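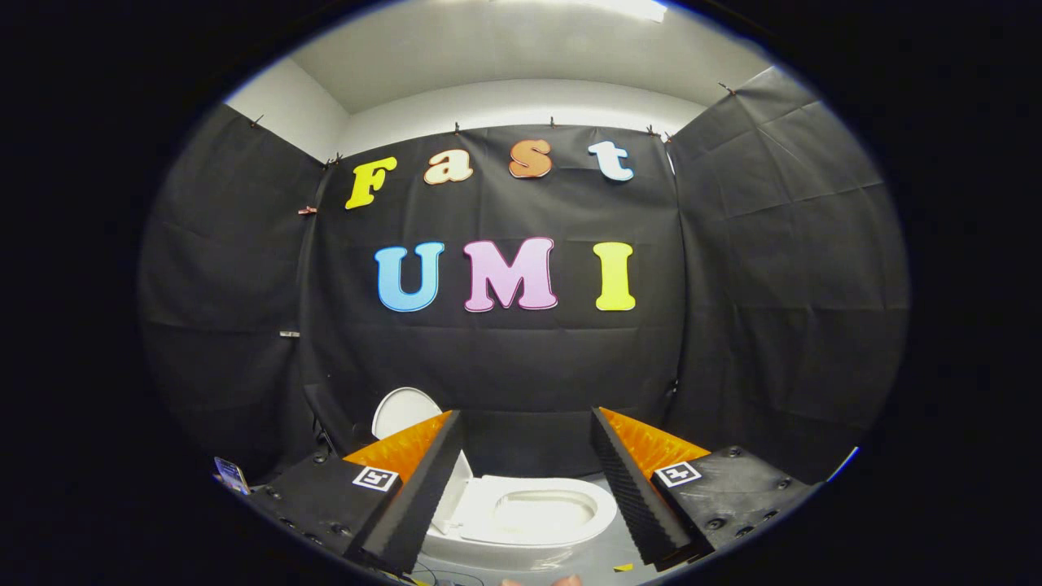

What happens to the Mostyn bus shelter now? It stays where it is until December, and then it moves 84 feet up the road.

The town council voted for the move after 2 hours of talk, most of it on the bench. The shelter has stood across from the old stop since the route changed, giving excellent cover to people waiting for nothing in particular.

Eleri Landeg, who collected 280 signatures to have it shifted, said she was pleased – and would be more pleased once it had a roof that met the walls. The council has promised to look into the roof. Bus 124 will continue to arrive when it likes.

Parking on that side will be closed while the work is done.

Print this story | E-mail this story
Shares: 2 | Comments: 124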